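From: Oriana Farías
To: Prallham neighbors list
Subject: Re: Wednesday potluck, and the chairs

Hi everybody,

Thanks for all the kind notes, I read every one of them with my coffee this morning! Jaxon asked about chairs, so let me start there.

Jaxon Vachon wrote:
> Do we have enough folding chairs for November, or should I ask
> Alun if we can borrow from the church again? Last time we were
> short and my mother-in-law sat on a cooler.

We have 47 in the shed and I have 55 people signed up, so yes please, ask Alun (and tell him I still have his big soup pot, it's clean, I promise). Doors open at 6 and we eat at 7. Jong-dae is bringing his short ribs again, hooray, and Clive has offered two pies, but we are very thin on vegetables. If your last name starts with A through M, would you think about a salad?

Several of you asked how my daughter is getting on at school in Skullutau. She loves it, she's tired, and she calls me at all hours. 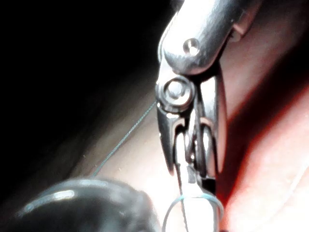 Metal gripper, up close

She'll be home for the potluck if the bus from Fluvolholm behaves, and she has asked for Clive's pie by name, so please save her a slice if I forget.

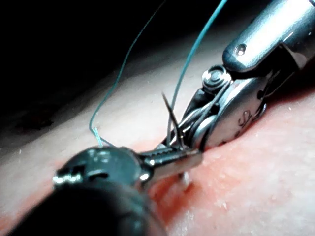
Green suture on a practice pad

Last thing, parking. Please leave the Kandpal driveway clear this time, they were very gracious about it but still. The side street is fine after 5.

Hugs to all,
Oriana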